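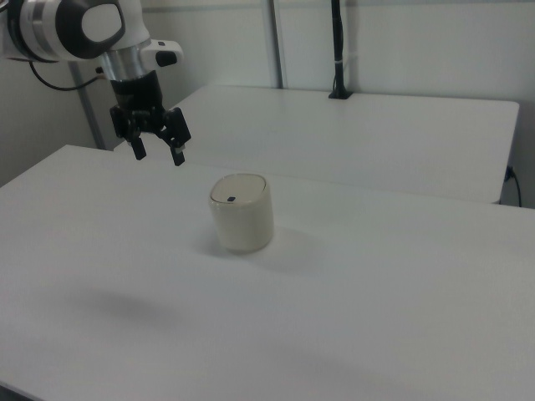 HILTDALE, February

To all subscribers of the Kitchens and Common Rooms list:

The Office of Household Services has received several replies to the notice on dry-goods storage, the most detailed of them from Mr. Biwott at the Tudville residence. His message is quoted in part below, with answers following each portion. Residences that have not yet placed their orders are asked to read the whole of this message before doing so.

Wycliffe Biwott wrote:
> Our kitchen received the notice stating that the cream canister with the
> flat lid is now the standard container for tea, coffee, sugar and rice.
> We have a mixed set of jars and tins that the residents know well.
> Are we expected to remove all of them, and by when?

Residences are not required to remove containers that close properly and can be washed. The standard applies to new purchases and to anything kept on the open counter in a shared kitchen. Jars and tins inside a resident's own cupboard are outside the scope of the notice. Any container with a cracked rim or a lid that no longer seats should be taken out of use at the next monthly cleaning, whatever its type.

> The order form lists item 2903 but gives no capacity. We tried to work out
> from the old form whether a full bag of coffee would fit, and could not.

The omission was ours. Item 2903 holds 700 grams of ground coffee when filled to the inner line. Sugar and rice are heavier for the same space, and kitchens should go by the line and disregard the weight. Please do not fill above it. A lid pressed down over a heaped container tends to lift again on its own, and the contents go stale or draw insects.

> Several of us also noticed the small dark blue mark at the front edge of
> the lid. One resident took it for a button and another for a label that
> ought to be peeled off. Could the office say which it is? We would prefer
> not to have everyone picking at it.

The mark is there to show the front of the lid and should be left in place. When the canister is put back on the counter, the mark should face the person standing at the counter. This matters chiefly at the Mosoti residence, where contents labels are placed directly below the mark and residents with limited vision rely on finding the label in the same position every time. We ask the other residences to follow the same arrangement so that staff who move between kitchens do not have to learn two systems.

> Last, the matter of labels. At present we write on masking tape, which
> comes off in the wash and leaves a gray line of glue. Is there a budget
> for something better?

There is. Each kitchen may request one roll of washable labels with its canister order at no charge to the residence account. Labels should carry the name of the contents and the month in which the container was last emptied and washed. The name of the person who filled it is not needed. Old tape residue may be removed with a little cooking oil on a cloth, followed by warm water and dish soap. Abrasive pads dull the finish and should not be used on the lid or the body.

The following points apply to all residences.

Ordering. Requests go to Caroline Swai in the purchasing office, on the usual form, with the item number filled in. A kitchen serving a single floor may order up to 7 canisters. Kitchens serving more than one floor should write to Ms. Swai before submitting a form. The supplier, Skosard, ships to Hiltdale only, and onward delivery to Tudville and Mosoti is made with the linen.

Placement. Canisters should stand away from the stove and the kettle. Steam is the usual cause of caked sugar. Where the counter is crowded, the coffee and tea have priority and the rice may go on the lower shelf.

Washing. Lids and bodies are washed by hand, separately, and left open until fully dry - overnight if the kitchen is humid. Two spare canisters per kitchen are sufficient for rotation, and these count toward the limit given above.

Replacement. A lid lost or damaged on its own can be replaced without ordering a complete unit. Please write "lid only" beside the item number. Three forms came back to us last month with no such note, and full canisters were sent.

Mr. Biwott's remaining question, on whether flour may be moved into the same containers, has been passed to the food safety officer. Until an answer is circulated, flour should stay in the lidded bins already in use.

Replies to this message go to the full list. Questions on a particular order should be sent to Ms. Swai directly.

Office of Household Services
Hiltdale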